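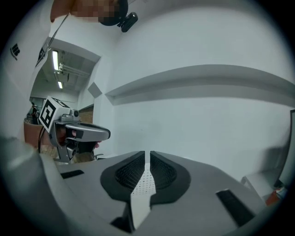
White shirts bounce back lots of light!

Why do white clothes feel cooler in the sun?

Sunlight looks plain, but it's really a mix of every color of the rainbow! When it lands on a white shirt, most of it bounces off again. A black shirt soaks most of it up, and all that soaked-up light turns into heat. Wow!

Try it yourself: put one ice cube on white paper and one on black paper, side by side in bright sun. Check them after 20 minutes. Which puddle is bigger? (Use cubes the same size, or one gets a head start!)

Words by Yaryna Dmytriv

45 shares | 20 comments

More to explore
Why is the sky blue?
How do rainbows get their curve?
What makes shadows stretch?

© 2020 Wornlow Kids | Contact us | Back to top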